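Lerkon's hand-held gripper kit, reviewed
Mar 16, 2019

Lerkon sells its two-finger gripper as a way of recording household tasks without a robot in the house. An operator squeezes the handle, does the job with the fingers and comes away with video and finger positions that can later be used to train an arm. Prestholm, the distributor, lent us a kit for review.

The tool weighs 352 grams without its cable. Ilse Groen, who ran our trials, found the grip comfortable for the first 250 recordings and tiring after that. The trigger spring is stiffer than the one on the rival Skoryk unit, and it cannot be adjusted.

Finger pads are sold in pairs. The textured type gave the better hold on thin, smooth items -- the sort that defeat most grippers. Chopsticks remain a hard case, as they roll and lie at awkward angles to one another.

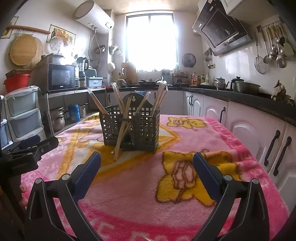
Chopsticks in a compartmented caddy, seen between the open fingers of the gripper.

The Zerkach software supplied with the kit is plain and quick. It flags dropped recordings but does not say why they were dropped, and of our 500 attempts it rejected 202. So-ying Chu of Prestholm put most of these down to fast wrist turns and said an update was due in April. We will repeat the test when it arrives, using the same pads and the same operator.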